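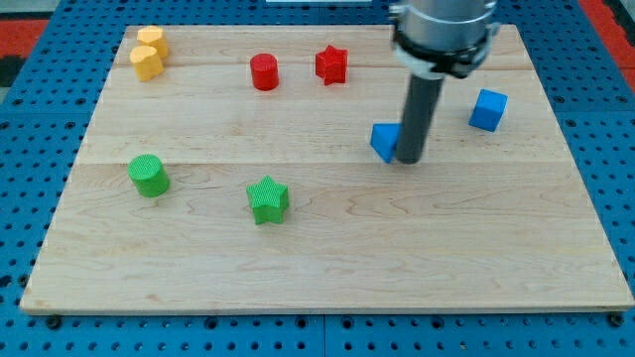
Session 4 - Sorting and grouping with small blocks

Notes for the early years practical module, Hirkholm site. Read before the workshop, bring a pencil. Obsa is taking the afternoon group, Wubit the morning.

Where we got to last time

Matching = finding one that goes with this one. Sorting = making groups and sticking to the rule. Children often match for months before they sort. Not a problem, don't push it.

Last week's handout had the two the wrong way round on page 2. Cross it out please.

One set, several rules

Take a small set of blocks on a board, a handful is plenty. Look at the red ones in the photo - a cylinder and a star. Same colour, different shape. Now the two yellow ones: cylinders both. So if the rule is colour, the red cylinder goes with the red star. If the rule is shape it leaves the star and goes over to the yellows. Same block, new home. That is the whole point of the session really.

The blue cube - tilted, one corner towards the front. Turn a cube like that and some three year olds will tell you it's a diamond. Write down what they say, word for word. Don't correct, ask them to pick it up and feel round it.

Words to use (and leave out)

Use: same, different, goes with, belongs, flat, round, corner, point.
Go easy on: cylinder, prism. Fine if the child brings them. "Tube" and "tin" are both good answers for a cylinder.
Leave out: right, wrong, clever.

Order of work

1. Put the blocks out with no rule. Wait. Longer than feels comfortable.
2. Watch what the child does with them - lines, towers, pairs, posting them down a sleeve. All worth a note.
3. Pick up one block. "Can you find me one that goes with this?"
4. Ask why. Accept "because it does".
5. Change the rule yourself, out loud. "Now I'm looking for round ones."
6. Let the child make a rule and you guess it. Get it wrong once on purpose.
7. Stop while they still want to carry on.

Step 5 is where most of them stick. Going back to the old rule is normal at three, less so by five. Abrehet's observation notes from the Dukidcombe nursery have a good run of this, ask her for a copy, they're not online.

Setting out

Plain board or tray, not a patterned cloth. Leave gaps between blocks so each one can be seen and picked up without knocking its nieghbour. Board low enough for the child to reach the far side. Too many shapes at once and the colour rule wins every time, colour just jumps out.

For the workshop

In pairs, one is the child, one is the adult. Swap after step 6. Each pair writes down three rules that work for their set and one that dosen't, with the reason.

Blocks are in the Vrabec cupboard, shelf 2. Put them back in the bag they came out of - Eyerusalem spent her lunch sorting them last time.

Reading: Module pack, section on classification. Skip the bit about logic trees, we do that in July.

Questions to Mihret, before 4 pm if you want an answer the same day.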